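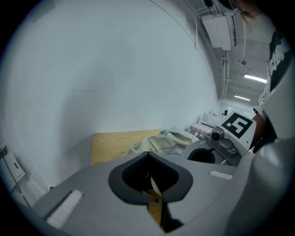 Chantelle Fourie thinks I should stop folding altogether. She wrote in after last month's bit on airing cupboards to tell me that she hasn't folded a cloth in years, that hers go straight off the line into a drawer in one big heap, and that her kitchen runs perfectly well, thank you. If it's clean and you can find it, she says, it's put away.

Well, Chantelle, I've thought about it rather a lot, mostly while standing over the table with a pile of the things. I do see the appeal. The beige and mint cloth was lying there all crumpled on the wood and it looked quite happy as it was, soft and a bit rumpled, like something you'd want to put your face in. I very nearly left it. But I'm a folder, my mum was a folder, and I can't get a heap into my drawer without the drawer jamming halfway and then having to get the bread knife in to free it. (Please don't do this. I have a notch in the front of mine.)

So for everyone who isn't Chantelle, this is how I do cloths now. I've changed my mind on a few points since I last wrote about it, and some of you will remember that I was very firm about rolling. I take that back. Rolling is lovely for about a day and a half and then someone takes one from the middle.

Clear a bit of table first. I mean properly clear, crumbs off and a wipe over, then leave it to dry before you put anything pale on it. I used to fold against my chest walking from room to room and wonder why nothing came out square. A flat table does half the work. Mine gives me 70 centimetres or so once I've shoved everything to the back, and that's plenty for anything short of a sheet.

Then shake it. One good snap, holding two corners, and lay it down while it's still got some air under it. Smooth from the middle outwards with the side of your hand. I smooth it the long way first and then across, and if there's a stubborn crease I pull gently on the two edges either side of it. It won't look ironed and I don't mind. Shanthi Chowdhury asked me at the May swap whether I iron mine, and I laughed so much I had to put my tea down.

After that it's halves. Long side to long side, smooth, then in half again the same way so you've got a strip, and then into three along the length. The fold goes to the front of the drawer so you're looking at a row of soft edges and can pull one out with a finger. If your cloths have hems that have gone wavy in the wash (half of mine have), don't try to match the hems up. Match the corners and let the middle do as it likes.

The thing I've really come round to is standing them up instead of stacking. Gijs Dewulf has been on at me about this since the winter and I kept saying yes, yes, and not doing it. Then I pulled the bottom cloth out of a stack one morning and the whole lot came with it, on to the floor, next to the cat's water. I did the drawer that same evening. It took me 17 minutes, including stopping to look for the other oven glove, which is still missing if anyone has it.

A word on colours, as I've had letters. Beige, mint, oatmeal, that sort of washed-out shade – yes, they do show tea. They also go with each other, so an odd one never looks odd, and I've stopped minding about sets. I wash the pale ones together and keep them well away from the red checked one that came free with my Lurer mixing bowl, which is still letting go of its dye after all this time. I've tried a colour-catching sheet with it and I've tried vinegar. I think it just wants to be on its own.

Several of you also asked what to do about shelves, and by shelves I think you mean the place where all the little things end up. Small things breed on a white shelf. You put a pot of pegs there one evening and by the weekend it's got company. My only rule is that before anything new goes on, I pick up whatever is nearest the front and decide where it lives. Some days it lives exactly where it was. I've got an old Bundar biscuit tin for the bits that don't live anywhere (a hook, a foreign coin, the key to something) and I go through it when the lid won't shut.

And the tops of things! I'm dreadful for putting a folded pile on top of a cabinet "for now". It stays there until it's dusty and then I have to wash it again. If you share this weakness, try leaving the drawer open while you fold, so that it nags at you. Joris De Haan keeps a basket by his elbow and carries the whole lot over in one go, but he has a long kitchen and I've got three steps between table and drawer, so I've no excuse.

One more, from Paula Neagu, and I've been doing it all month. She keeps back the softest cloth, the one gone thin in the middle, and never folds it. It gets left out on the table in whatever shape it lands in, and it's the one she grabs for spills, glasses, hot lids and the dog. So there you are, Chantelle, you've got an ally of sorts, even if it's only for the one cloth.

I'd like to do tablecloths next, the big round ones especially, as I've yet to find a way of folding mine that doesn't end with me inside it. If you have a method, send it over, and tell me what size your table is. Drawings are very welcome. The last lot you sent for the fitted sheets are still up on my fridge.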